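The Housework Question Belongs in the Clinic

When a woman comes to a community health center with headaches, back pain or trouble sleeping, she is asked a standard set of questions. Does she smoke? Does she drink? Does she exercise, and how often? What does she eat? In most centers she is not asked how many hours of unpaid work she does at home, who shares it, or when she last had a full day without it. I think she should be asked, and I think the men who come in should be asked as well.

I worked for a long time on the front desk and then in health education at a center in Pastton, a town of small factories and large families. Most of the women who came through had paid jobs. Nearly all of them also cooked, cleaned, washed clothes, looked after children and looked after at least one older relative. They did not list any of this as work. If you asked what they did, they said they packed boxes or cleaned offices. The rest was just what happened before and after.

That belief, that housework is what a woman naturally does and so does not need to be mentioned, is a belief about gender. It is taught early. Girls of eight or nine are told to clear the plates while their brothers go out to play. By the time they are grown, many of them feel guilty sitting down while someone else is standing at the sink. A feeling like that has effects on the body. A woman who cannot sit down without guilt will not rest when she has the flu. She will go back to lifting too soon after giving birth. She will put off her own appointment because it falls at the hour when school lets out.

We saw this last one all the time. Our center ran a free blood pressure check in the late afternoon, because the staff thought people would come after work. Men came. Women mostly did not, and for a while the center took this to mean that women were not interested. When the check was moved to mid-morning and a second one was added in the evening with a room for children, the women came. Their interest had been there all along. The hour had been wrong.

Sarbridge, the next town over, went further. In January its health center added three questions to the form every adult fills in at a first visit. The first asks how many hours a week the person spends on cooking, cleaning and care. The second asks whether anyone else in the home does the same tasks. The third asks whether the person has put off seeing a health worker because of duties at home. The center sees 4,000 people a year, and the form takes no longer to fill in than the old one did. I have read it. It is plain and nobody has to be trained to use it.

There are objections, and some of them deserve an answer.

The first is that what goes on in a home is private. I take this seriously. Nobody should be made to account for her marriage in order to get a prescription. But we already ask about smoking in the home, about sex, about alcohol and about whether a person feels safe. All of those are more private than the laundry. The questions can be skipped, as any question on the form can, and they should be asked with no one else in the room. A woman whose husband or mother-in-law is sitting next to her will give the answer they expect to hear.

The second objection is that a clinic cannot do anything with the answer. It cannot send someone around to mop the floor. That is true, but it can do other things. A nurse who knows that a patient carries water or lifts an adult parent several times a day can treat the back pain with that in mind. She can show the family how two people make a safer lift than one. She can stop telling the patient to rest, which is useless advice to someone who has no way of resting, and talk instead about which tasks could be left for a week and who could take on the others. A doctor who knows that a woman gets up three times a night for a relative will think twice before writing down "insomnia."

The third objection is the one I hear most, usually from men but not only from them. It says that women like things this way, or are better at it, and that outsiders should not stir up trouble between husbands and wives. Some women do take pride in running a home and I have no wish to take that from them. I take pride in mine. But being good at something comes mostly from doing it. A man who has never cooked is bad at cooking for the same reason that I am bad at driving a truck.

And men pay for the arrangement too, though they pay less. At Pastton we had a number of older widowers who lost weight quickly after their wives died. They were not ill. They had never learned to make more than coffee, and they were ashamed to ask. Some of them lived on crackers and canned soup eaten cold. The belief that the kitchen was not their place had looked like a privilege for fifty years and then it made them weak and unsteady on their feet.

Jaber, the neighborhood association near the rail yard, started a cooking hour for these men. It costs $80 a month, most of it for groceries, and meets in an ordinary home kitchen. They learn eggs, rice, beans, a pot of soup, and how to put a decent breakfast together from bread and fruit. A few of the men have brought their grandsons along, and I would like to see more of that. A boy who sees his grandfather wash a pan learns something about men that a poster will not teach him.
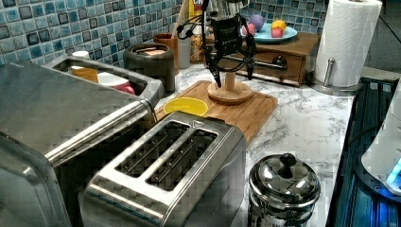
Toaster, cutting board and yellow bowl on a kitchen counter.

It is easy to make too much of a cooking class. It reaches a few people at a time, and a man who can scramble eggs may still leave the dishes. Larger things matter more: paid leave for fathers as well as mothers, shifts that end when schools do, day care for elderly people that a packing worker can afford. Drorari, the housing cooperative on the east side, put $600 into a shared laundry room so that families would not have to wash by hand or carry loads across town. I would guess that it has done more for the shoulders and wrists of the women there than any leaflet I ever handed out, and I handed out a great many.

But clinics and health centers cannot wait for all of that, and they should not act as if it were somebody else's subject. Work that strains the body is a health matter whether or not there is a paycheck attached. If a man told us he lifted heavy loads for four hours every evening after his regular shift, we would write it in his chart and ask him about his back. A woman who does the same with a toddler and a bedridden father ought to get the same attention.

So I would ask the Pastton center to copy the Sarbridge form, all of it, and to put the questions to everyone who comes in. I would ask that the answers be looked at once a year when the opening hours are set. And I would ask the health workers, many of whom are women who will go home tonight and start on dinner, to fill it in themselves first – partly to test the wording, and partly because I doubt that anyone has ever asked them either.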